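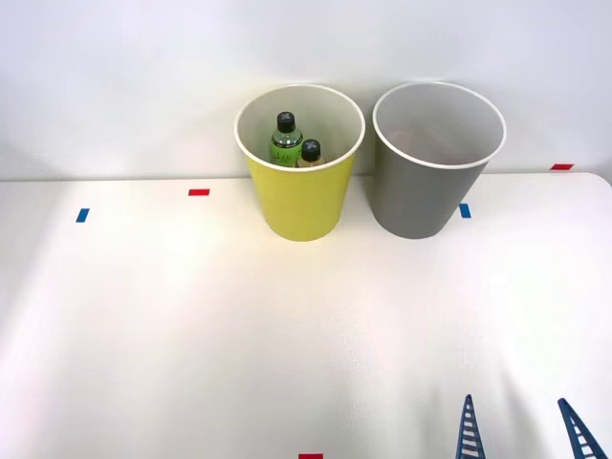
The yellow-green bin with two bottles in it, and the gray one next to it.

Coppens small round bins, yellow-green and gray

I bought these to sort recycling at my desk. Bottles go in the yellow-green one and everything else goes in the gray. I had a single Stellora bin before and ended up picking bottles out of it every evening.

The shape is simple, wide at the mouth and narrower at the base, with a thin white rim. The inside is pale, so spills show up and you will be wiping it more often than you would a dark bin. A damp cloth does the job.

Two drink bottles stand upright side by side, with their tops well above the rim. I can grab them by the neck and carry them out to the big container. If you want everything hidden, get something deeper. The Clunar is taller but takes up more floor.

They are light. With nothing much in it, the gray one slides if you bump it. A 500 ml bottle in the bottom helps. There is no lid and no handle, and standard small liners bunch up under the rim.

I have had them since March and the color has held up. The two are easy to tell apart from across the room, and guests get it right without a label.

Good: color, size, easy to clean.
Bad: too light, no lid, liners fit poorly.

4 out of 5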